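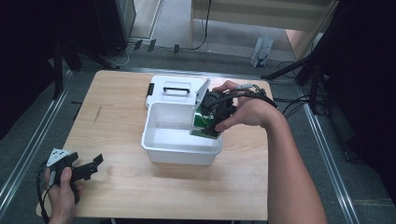
Susemell lends sets of nonfiction to reading groups. A set is a number of copies of one title, plus a printed sheet of discussion notes where we have one. The sets are kept at the Staltitz store and go out from there to groups and branch counters. Smaller sets go out in a white plastic box with a hinged lid and a black carrying handle on the top; larger sets go out in a crate. The answers below apply to both unless they say otherwise.

Joining and borrowing

Who can borrow a set?
Any reading group with a named contact aged 18 or over. The group does not have to meet in a library. School groups borrow under a separate agreement, which Anika Tran handles.

How many sets can we have at once?
Two. A set counts against the limit from the time it is issued until it is checked in at Staltitz, so a box handed in at a branch counter still counts while it is in transit.

How long is the loan?
Six weeks, counted from the day of issue. Sets issued in December get an extra two weeks, added automatically. The due date on the label is the correct one if it differs from the one in the confirmation email.

Can we renew?
Once, for three weeks, provided no other group has reserved the set. Renewals are made from the group's account page. They can't be made by individual members, even if they know the set number.

What does it cost?
Loans are free to groups registered in the district. Groups outside it pay the carriage both ways at the rate shown when the reservation is confirmed.

The collection

How large is it?
The catalogue holds 3558 individual copies. This figure includes copies out for repair but leaves out the reference copies, which are not lent.

What subjects do you cover?
History, popular science, biography, travel, essays, nature writing and a small amount of economics. We do not hold fiction. The fiction sets once listed under Susemell were moved to the Nonisska catalogue and have to be reserved there, with a Nonisska login.

How many copies are in a set?
Between six and fourteen. The number is shown beside each title. If your group is larger than the set, you can reserve a second set of the same title where one exists, and this uses up your full allowance.

Do you have large print or audio?
Some titles have large-print copies within the set, marked LP in the catalogue. We don't lend audio. Members with a district library card can check whether the audio edition is available through their own branch.

Are all the copies in a set the same edition?
Usually. Where a set has been topped up after losses it may contain a mix of hardback and paperback, and the page numbers may not match. The catalogue entry says "mixed" in that case. The discussion notes refer to chapters for this reason.

How are titles chosen?
Helmi Hyvönen selects new stock twice a year. Suggestions from groups go on a list which she works through before each order. A title is normally bought only once it is in paperback and if it is under 500 pages, although there are exceptions -- the Bittencourt series on rivers was bought in hardback because no paperback was planned. We do not buy titles that need colour plates to be followed, as replacement copies are too expensive.

Can we suggest a book published this month?
You can, and it will be listed, but expect to wait a year or more.

Reservations

How far ahead can we reserve?
Up to ten months. Most groups send in a programme for the whole season in late summer. There is a programme form for this, which lets you give a second choice for each slot. Please fill in the second choices. A form with only first choices is processed after the others.

The set we want shows as "held". What does that mean?
It has been assigned to a group but not yet issued. Held sets are released if they are not collected within 80 hours of the collection notice. You can join the queue for a held set in the normal way.

Can two groups swap sets directly?
No. The set has to be checked in at Staltitz or at a branch counter and issued again. If both groups meet in the same building, the counter can do the return and the issue together, as long as nobody else is in the queue.

Collection and return

Where do we collect from?
From the branch counter chosen when you made the reservation. To change it, write to Ilari Turunen before the set leaves the store. After that point it can only be sent on from the first branch, which adds up to a week.

What should we check on collection?
Count the copies against the label and look for the notes sheet. Report anything missing within three days. After three days the set is treated as complete at issue.

How should books be packed for return?
Flat, spines alternating, with the notes sheet on top. Do not stand the books on end. Close the lid fully and fasten it before the box is lifted by the handle. Do not put anything else in the box, including books belonging to the branch, and do not tape the lid down.

Can members return their copies one at a time?
No. Branch counters will refuse single copies. The group contact should gather them in and return the set as a whole. If one copy is late, return the rest and mark the slip "part return"; the set stays on your account until the last copy arrives.

Loss and damage

What happens if a copy is lost?
The group is charged the replacement price of that copy. You may supply a replacement yourself if it has the same ISBN and is in clean condition. Book club editions and proof copies are not accepted.

Is pencil in the margins counted as damage?
Light pencil is not. Ink and highlighter are. So are folded page corners if there are enough of them to affect how the book closes.

A book came to us with loose pages. What do we do?
Leave it as it is and put a slip in it. Adhesive tape should not be used. Repairs are done by Rodrigo Sequeira at the store, and tape residue generally means the copy has to be withdrawn.

Discussion notes

Who writes the notes?
Most are by Pirjo Nieminen. A few older sheets came with the sets from Nonisska and are laid out differently. Groups may photocopy any of them for their own members.

Can we send in our own?
Yes, as plain text, no longer than two sides of A4. Give the set number at the top. Notes that quote the book at length will be cut before printing.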